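Workshop notebook, December

Subject: town advisory board vacancies, tracking sheet for the Plakska clerk's office

9:10 a.m. Started over on the board roster. The old sheet lists each seat by member, so when a term lapses the row just goes gray and drops out of the count. Rebuilt it by seat, with the term end next to it. The full roster now runs to 383 seats, alternates included.

Rule from the town code, for reference: the council has 60 days to act on a nomination once the memo is filed. The Ika sheet used 50. Changed it in the lookup tab only, so the printed version is still wrong.

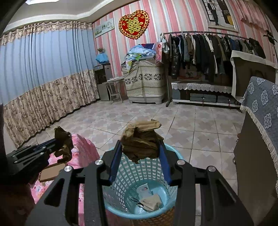 11:30 a.m. Holdover seats

Zoning appeals has 3 members still serving on expired terms. They can vote until replaced, so they aren't vacancies, but the Ramer report counted them that way. Added a column called "holdover" with yes or no. Blank means not checked — please don't read it as no.

Still can't tell whether the library board alternate was ever sworn in. The minutes show the vote and nothing after. Left blank.

2:45 p.m. Compared our list with the Becerra export. Most differences are spelling. The parks seats are off by a whole term, and I think the export is using the appointment date where it should use the oath date. Need to ask for the raw file before changing anything on our side.
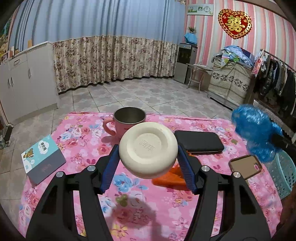
Cream-white bowl, base up, with the pink mug behind it.

To do: fix the printed version, get the parks oath dates, rerun the reminder list for terms ending next month.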